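Can a Machine Do the Chores Yet?
Final project report, Intro to Automation
Team Stostis
Submitted October

1. What we wanted to know

Started with a simple question. Can a robot arm do a normal household chore, start to finish, without a person stepping in? Also looked at shop-floor chores since two of us work part time in a stockroom. The question got smaller as the semester went on. By the end it was mostly about one appliance door.

Short version of the answer: some chores, some of the time, if the kitchen never changes. Long version below.

2. Setup

No budget for hardware, so everything ran in simulation. We used Flilline, the kitchen simulator the department already had installed. One arm, one two-finger gripper, one counter. Control code was ours, on top of a grasp planner called Clelis that a previous class left behind. Documentation for Clelis is thin. Lost most of two weeks to it.

Chore list at the start: open microwave, close microwave, move a bowl, wipe counter, sort small boxes (for the shop-floor part). Wiping got dropped early, the contact forces blew up every time the sponge touched anything. Bowl and boxes we kept but they are mostly in the appendix.

3. The microwave door

This is the one that ate the project. People open a microwave without looking. For the arm it's at least four problems: find the handle, get a finger behind it, pull along the arc of the hinge, and let go without dragging the door back.

The handle is a narrow vertical strip on the right side of the front, right next to the keypad. Very little room on either side. The approach we settled on comes in low from the left with the gripper up against the front of the oven by the handle.

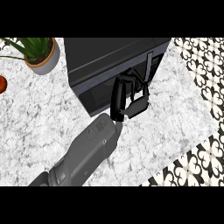
Pulling straight back was our first try and it was bad. The door wants to swing and the arm wants a straight line, so the fingers slide off. Switched to an arc path with the hinge position typed in by hand. Better. But that's cheating a little, a robot in someones real kitchen doesn't get told where the hinge is. We tried to estimate the hinge from the first bit of door motion and it worked well enough to mention, not well enough to put in the results.

Also tried hooking with one finger vs pinching with both. Hooking is more forgiving on position. Pinching gives more control on the way back. Didn't have time to do a fair comparison, somebody should.

4. Results

Total runs across all chores: 1,422. We planned for 2,000 but the lab machines went down for updates and we never caught up. Every chore got at least 100 runs.

Boxes: best of the lot. Flat sides, known size, same spot every time. This is why warehouses automated first.
Bowl: ok when the bowl was where we expected. Rim grasps slipped when it was rotated or moved near the edge.
Close door: good. Pushing is easy, you can be off by a lot and the door still shuts.
Open door: worst. Most failures happened before the door moved at all.

We sorted the open door failures by hand into 14 types, which was too many. Really there are two big ones. Either the finger lands on the flat front of the door and not behind the handle, or the grip is there but comes loose once the pull starts.

The black oven didn't help. Black gripper on a dark door, and our vision code had a hard time telling which edges belonged to what. On Farkas, the other kitchen model we tried, the oven is a lighter color and the handle detection was noticably steadier. Same arm, same code. We did not expect color to matter this much.

Changing the start pose of the arm helped some. A few degrees of wrist rotation decides if the fingers can get round the handle at all.
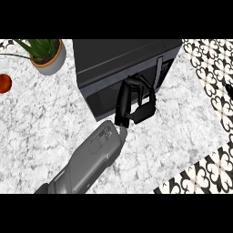
So is a robot ready to heat up someone's lunch?
Only in a kitchen it has been set up for, with a person close by to fix things. Our arm could do parts of the job but we never got a full chain (open, bowl in, close, press start) to finish, the errors add up from one step to the next.

5. Household vs shop floor

Shop floor wins. Things there are put in fixed places on purpose, and if a part is in the wrong spot it's treated as a mistake and fixed. In a kitchen the wrong spot is just where somebody left it. Plants, fruit, mugs, mail. Our planner treated everything on the counter as an obstacle with a big safety margin, which made it slow and sometimes blocked good paths for no reason.

Speed too. Even a good run was way slower than a person. In a stockroom that can be fine if it runs all night. At home you'd get up and do it yourself.

6. Limits

Simulation only. Friction on the handle was a guess. One microwave design per kitchen model. No people, pets or kids in the space. Lighting never changed during a run.

7. If we had another semester

Touch sensing on the fingers, first thing. Half of our failures look like the arm not knowing it missed. Then a proper hinge estimate, then the pinch/hook comparison. Would also drop the boxes, we learned what we needed from them in the first month.

Appendix A has the run logs, Appendix B the failure types. Code is in the class folder under Stostis, ignore the branch called old_arc2.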